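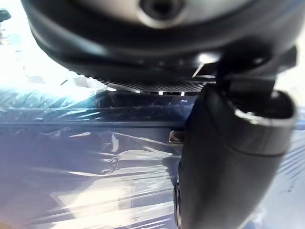 How to Appeal a Lab Bill Your Insurer Won't Pay

You had blood drawn, the results were fine, and five weeks later an envelope arrived from a lab you've never heard of. Mine was from Lasura Diagnostics and asked for $1,962. I have since become a person with a folder.

Step 1. Don't pay yet

Check whether you're holding a bill or an explanation of benefits. The second one says "This is not a bill" somewhere, usually in the smallest type on the page. If it is a bill, call the lab and ask them to put the account on hold while you appeal. Write down who you talked to and when.

Step 2. Get the itemized version

Ask for every test with its billing code, plus the diagnosis code your doctor sent along. The first bill will say something like "laboratory services," as helpful as a restaurant check that says "food." Mine had 36 lines, and 2 of them were the same vitamin D test.

Step 3. Find the reason for the denial

It's on the explanation of benefits, as a code with a footnote. The usual ones:

Out of network. Your doctor picked the lab, and your plan doesn't like it.
Not medically necessary. The diagnosis code didn't match the test.
No prior authorization. Someone was supposed to ask first.

Step 4. Call the doctor's office before the insurer

A wrong diagnosis code can be fixed by the office and resubmitted, with no appeal at all. Ask for the billing person by name if you can. Abelardo Villanueva at my clinic fixed most of my problem before lunch, after I had spent two evenings drafting a very stern letter.

Step 5. Send the appeal

Keep it to one page. Include your member ID, the claim number, the date of the blood draw, the tests in dispute and why each should be covered. Attach the itemized bill, the denial and a note from your doctor. Keep copies, and check the filing deadline on your denial notice — it's a real deadline, unlike the callback time you were given on the phone.

Step 6. If they still say no

Ask how to request an external review, and ask the lab for its self-pay price while you wait. I ended up owing $138, and they offered me a payment plan.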